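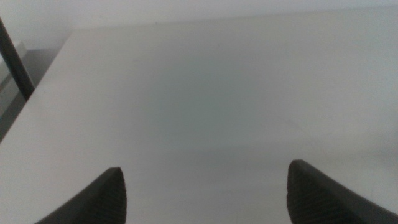 Getting a car back from Wasine if the ferry is canceled?

Posted by skoment_mom, February 26, 2022

Hello all, and thank you in advance to anyone who reads this whole thing, I know I go on a bit. My husband and I are taking the car ferry from Nerkham over to Wasine in May for my sister's anniversary, and we have a return booking on the last boat of the day. I've been looking at the winter notices and it seems like that late boat gets dropped whenever the wind picks up. Maybe spring is better, I don't know, we've only ever gone over in August!

What I can't find anywhere is what happens to your car reservation when your boat doesn't run. Do they move you to the next one automatically, or do you go to the back of the line behind everybody who was already booked for the morning? We have to be home in Skoment by noon the next day for a medical appointment that took forever to get, so I'm a little nervous. Is it better to leave the car at Nerkham and walk on? We'll have two suitcases, a cooler, and a folding chair for my mother-in-law.

feyisa_road

Hi there! We've made this crossing more times than I could tell you (my wife's family is on the Wasine side, out past the church), and I wouldn't lose sleep over it, but I would plan a little.

When a boat is canceled for weather, your reservation stays good but it doesn't get you a particular spot on the next sailing. The people already booked on that one load first, and then the canceled cars go on in the order they checked in at the booth. So the thing to do is check in, even if the sign already says canceled. We sat in the coffee place one time feeling sorry for ourselves while everyone else was getting their names down, and we ended up on the third boat the next day. Go to the window, get the paper slip, and keep it on the dash.

Walking on is a lot easier. The passenger side is almost never full outside of the holidays, and the small boat from Feyisa landing will sometimes run when the big one won't, since it stays behind the point most of the way. It doesn't take cars though, and it's 30 minutes from there back to the Nerkham lot, so you'd want somebody to pick you up.

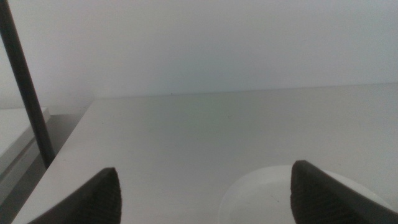
Parking at Nerkham is $5 a night in the gravel lot, and you pay at the box by the gate. Bring small bills, because the box doesn't give change and the machine next to it has been out of order since we started going. For the suitcases and the cooler, there are luggage carts that roll right onto the boat, and the crew have always been very kind about helping older folks up the ramp. I'd take the folding chair, the benches on the upper deck are hard!

With an appointment like yours I'd come back on the midafternoon boat and have the late one as your backup. You lose a few hours with your sister, but you'll enjoy the ones you have a lot more. Have a wonderful time, May is lovely over there.

gullwatcher1147

just walk on. car deck is a pain

also sign up for the text alerts, they come before the website changes

ropewalk

Agree with the long answer above except for one thing. Changing from the late boat to the midafternoon one is free if you do it by phone before the day you travel. If you do it at the booth they treat it as a new booking and you pay the difference. I found that out the expensive way last spring. The phone line opens at 800 in the morning and it's quickest right then, after that you can be on hold a good long while.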